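Descaling on a schedule instead of by taste

The kettle in our flat is a Judar, the 1.7 liter one with the hidden element, and for the first year I descaled it whenever the tea got a skin on it. That is a bad trigger. By the time the tea has a skin, the floor of the kettle has a crust thick enough to flake, and the crust takes two treatments to shift. I wanted an interval I could write down.

Skemcombe sits on chalk. The water company's leaflet gives a hardness figure for the whole supply zone, but the zone is large and takes in two reservoirs, so I bought a drop titration kit and measured at the kitchen tap. Morning and evening samples agreed to within one drop. Samples from the cold tap and the bathroom tap did not agree at first, until I let the bathroom one run for a full minute. The pipe to that end of the building is long and the water sits in it overnight. I mention it for anyone doing the same test and getting silly numbers.

The scale is mostly calcium carbonate, which comes out of solution when the bicarbonate in the water breaks down on heating. Two things follow. First, the amount deposited depends on how much fresh water goes through the kettle, so counting boils is a poor proxy if you tend to reboil what is left. Second, boiling four cups to drink one lays down scale for all four. I now fill to the line for the number of mugs. I kept a tally on the fridge for a while and got to 5 liters on a normal day and more when we had guests.

The acid is plain citric, food grade, bought loose. Vinegar works but it is slower at the strength you get in a bottle, and the smell stays in the lid seal. My procedure:

Fill with 1000 ml of cold water.
Heat to 60 on the variable dial, then switch off at the wall.
Add two level tablespoons of citric acid. Add it slowly, as it fizzes.
Leave 20 minutes with the lid open.
Pour away, rinse twice, boil one full kettle and discard it.

Do not add the acid to boiling water. It foams over the spout, and at high temperature with a lot of dissolved calcium you can form calcium citrate, a white deposit that is harder to remove than what you started with. I made this mistake in November and spent an evening with a nylon brush. A second dose, cooler and weaker, cleared most of it.
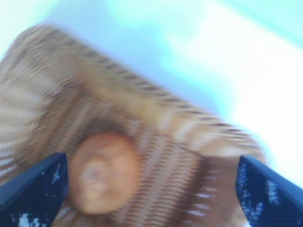 Salim Athumani wrote in after the last post to say that an interval in weeks is the wrong unit altogether, and that he goes by volume: every 2000 liters on the office machine, read off the inline meter, whatever the month. He also thinks my acid dose is too high for a kettle and that half of it would do if I left it an hour.

On the first point he is right, and if I had a meter on the kettle I would use it. I don't, so I convert. At our rate of use, four weeks is 140 liters, and at 140 liters the deposit is a dull film with no edges I can catch with a fingernail. At six weeks there are edges. I have settled on four. An office machine with a softening cartridge ahead of it will go a great deal longer, so his figure and mine can't be compared directly.

On the dose I tried it his way. One tablespoon, same volume, same starting temperature, one hour. The film came off completely except for a ring at the waterline, where the solution had cooled and there was little movement. Swirling it at the half hour dealt with the ring. So the lower dose is fine if you are in the kitchen anyway, and I have changed the card inside the cupboard door to say so.

The Magesa filter jug is a separate matter. It does lower the hardness when the cartridge is new. I titrated the output each week and it had climbed back to within two drops of the tap reading well before the indicator asked for a change. I still use it for coffee. For the kettle I don't bother, as citric acid is cheaper than cartridges.

Next I want to look at the shower head, where the water never gets near 60 and the scale forms mainly by evaporation at the nozzles. It is rubber, so I expect most of it can be rubbed off with a thumb.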